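Home | Stories | Archive | Submit | About

The Thousandth Carton

6 min read

The job ad had said "teacher." I showed it to my mother, who cried a little and told the neighbors. It was three weeks before I explained that my student was bolted down.

Cludley hired me in March, along with ten other people whose careers had also been leading up to something else. We were to pick things up. More exactly, we were to take hold of an arm by way of a pair of handles and a foot pedal, and make the arm pick things up, so that a program called Flimow could watch how it was done and someday do it without us. Each pickup was an episode. An episode had a start, an end and a grade. My own schooling had been run on the same lines, with more gym.

The quota was 1000 good episodes per object. I was given cartons. The woman at the next station got bags of rice, and we all felt for her, rice being a thing that moves after you think you've finished with it.

"Don't be clever," the supervisor told me on my first morning. "It learns clever."

"What should I be?"

He looked at his tablet for guidance. "Typical," he said.

I had trained for this my whole life. By the end of the first week I could bring the arm down over the green table, close on a carton, lift it, carry it and set it down with no more style than a man putting out the recycling. My episodes were praised in the weekly mail. "Very representative," it said. I printed that.

The trouble began with the sighing.

I sigh when I lift things. I always have, and it turns out of me like steam. With the handles in my hands, the sigh traveled down through my shoulders and into the arm, so that just before every lift there came a small droop at the wrist, a quarter second of regret. I never noticed it. Flimow did. Flimow had seen it hundreds of times and concluded that it was how cartons came off tables.

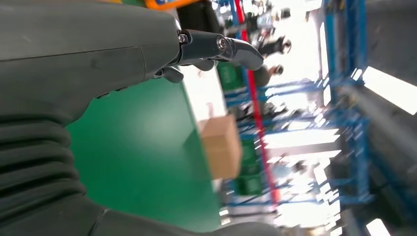
Posted 21st November in Short Fiction
By the author of "Two Weeks' Notice, Repeated"

The first time they let it run alone, we were all called over to watch. The arm swung out above the green. It stopped by the carton. It drooped. I have seen that droop in my father, in front of a garage full of things he'd promised to move. Then it picked up the carton very nicely and put it down.

"What was that?" said the supervisor.

"Calibration," said an engineer, who was looking straight at me.

They went back through the recordings. There is nothing like having your working life played back from the wrist. You see no face and hear no excuses, only the finger coming down, the table sliding by underneath, the blue racks smearing past whenever you turned too fast, and people in the background going somewhere you weren't. In episode after episode I sank a little before I rose. Somebody made a chart of it. I was deepest just before lunch.

The engineer wanted to throw out the lot. The supervisor, who had a bonus riding on the lot, wanted to know if the sigh did any harm. They tested it, with and without. Without the sigh, the arm came in fast and dropped 11 cartons in an afternoon. With it, the arm dropped 3. It seemed the droop let the finger settle before it took the weight. The engineer wrote this up under a title with the word "compliance" in it, and left me out of the acknowledgments.

After that they asked me to do more. I was moved off quota and told to sigh at everything: bottles, crates, a shoe. I couldn't do it. As soon as I knew I was supposed to, it came out stagy, a kind of swoon. The supervisor stood behind me with his tablet.

"Think about something sad," he said.

"I'm thinking about this."

"It's not reading as sad."

They tried the rice woman, but she was happy by then. She had met someone in Returns. In the end they went back to my old cartons and stretched them to fit, the way you'd get a dead singer to do a Christmas album.

My contract ran out at episode 2068. They gave me a mug. Flimow went to the Drundow warehouse, where I'm told it runs a whole aisle through the night, and where my cousin got on as a loader last month. He called me after his first shift.

"There's a row of those arms here," he said. "They all do this thing before they lift."

"What thing?"

He thought about it. I could hear belts running behind him, and a truck backing up.

"You know at Thanksgiving," he said, "when your mom asks you to get the folding chairs?"

I said I did.

"It's that," he said. "All night, the whole row. Should I report it?"

I told him to leave them alone until they'd had their break.

More short fiction
The Cervantes Street Elevator
Two Weeks' Notice, Repeated
A Ham for the Night Shift
My Landlord's Boat
Instructions for the Second Key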